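Notebook, actuator bench, June 2006
Dovar trainer, elevator channel, control loading

Picked up from the rig after the Hollis units came back from overhaul. Imad Salameh had already fitted the left one and left the right one on the trolley with its blanks in. Serial tags swapped at the overhaul shop, so the paperwork for left goes with right and the other way about. Corrected in the bench log, not yet in the aircraft file.

Task is the stick force complaint from the display crew. They report a notch near neutral when rolling out of a high-g pull, felt in both cockpits. Flight recorder trace shows nothing at the surface. So either it is in the feel unit or it is in the linkage between the feel unit and the torque tube.
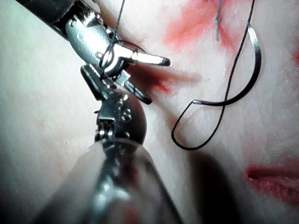

Static friction first. Spring balance at the stick top, hydraulics off, trim neutral. Breakout was inside limits pulling and over limits pushing. Repeated with the bobweight disconnected and got the same asymmetry, so the bobweight is out of it. Reconnected and wire-locked.

Hydraulics on, 3000 psi at the gauge, held steady. Slow sweep forward and aft, then the same at the faster rate. Notch present at the slow rate only. Samer Hijazi thinks the slow rate lets the valve spool settle and stick. I think it is the cam follower. We have had this argument before on the rudder channel and he was right that time.

Swapped the feel unit cam for the Jekiteck replacement. Old cam has a polished band on the push side, visible under the lamp, can't be felt with a fingernail. Notch smaller but still there.

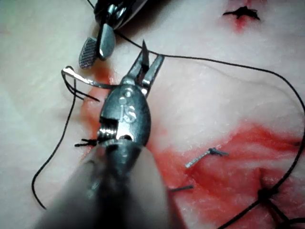
Cable run next. The feel unit drives a short cable loop to the position pick-off, and that loop has never been on anybody's inspection card. Tension was low. Adjusted to the card value for the rudder loop, there being no value for this one, and have asked Pukurus for the proper figure. Sweep repeated after tensioning. Notch not found at either rate.

Cycled the channel 400 times at the slow rate and left the recorder on. Tension rechecked at the end, no change. Oil temperature at finish 54 C.

Not satisfied that both faults were real. To separate them the old cam should go back in with the cable left as it is, and the sweep run again. Imad has the old cam, bagged and labelled.

Open:
Pukurus to supply tension figure for pick-off loop.
Aircraft file, Hollis serials left and right.
Same check on the other 3 trainers before the September displays.
Push side breakout to be measured again with the new cam in. Forgot to do it before closing up.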